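Progress Report to the Kusel Fund
Play Kitchen Resources, Table Activities Strand
31 August 2023

## 1. Purpose of this report

This report covers the work carried out under the table activities strand since January. It was prepared by Padmavathi Amin, with budget notes from Hnat Savchuk, and follows the headings agreed at the time of the award.

The strand provides simple sorting and serving activities for family rooms, using play food and plain tableware. Each set is built on a row of colored plates, a cutting board and a small selection of fruit. Staff choose which fruit goes on which plate and may change the pairing from one session to the next.

## 2. The core set

The tableware has been settled. Yellow, mint green and pink were kept from the first proposal, as the colors are easy to name and easy to tell apart. The cutting board has a hanging hole at one end, which suits the rooms that store items on hooks.

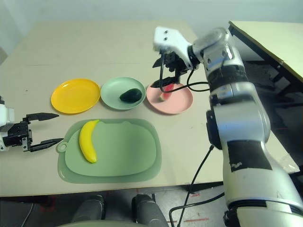
Does every fruit have a fixed plate?

The activity card leaves the choice open, and a fruit may be served on any plate or returned to the board.

The earlier card tied the banana to the yellow plate. Staff at Ustico reported that children then treated the other pairings as mistakes, and the wording was changed – the new card asks only that the child say where the fruit is going.

## 3. Table surfaces

We recommend a plain, pale tabletop for all sites. Patterned covers were tried at Fustport and withdrawn after two weeks, when staff found that small items were harder to pick out. The guidance now asks for a clear surface between activities, with no cloth or mat. 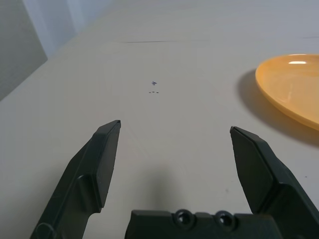

*Fig. 2. Pale tabletop with a smooth, matte finish.*

## 4. Spending and distribution

The award for this strand was 3,000 dollars. Of this, 600 dollars was set aside for printing and delivery, and 369 dollars of that amount remains. Replacement fruit is ordered through Lytvynenko, which has kept its prices unchanged. Three sites have received full sets. A delay in printing the cards held back the Fustport delivery, and that site worked from photocopies in the meantime.

## 5. Layout for the start of a session

The starting layout places the plates in a row toward the back of the table, with the board in front and the fruit spaced out along it. The plates begin empty. 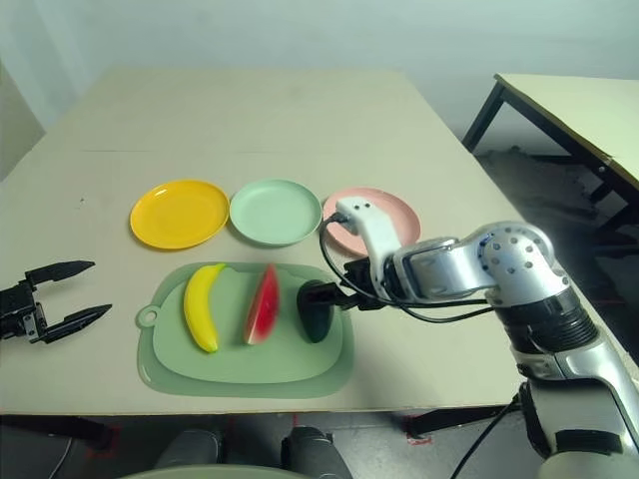 Page 3

Two matters remain open under this heading. The card does not yet say whether the fruit should be set out in a particular order, and sites have followed their own practice. Ms. Amin will propose wording after the next round of visits. The second matter is storage – the plates stack without difficulty, but the board does not fit the box supplied, and a wider box is being priced by Mr. Savchuk. No additional funds are requested for this item.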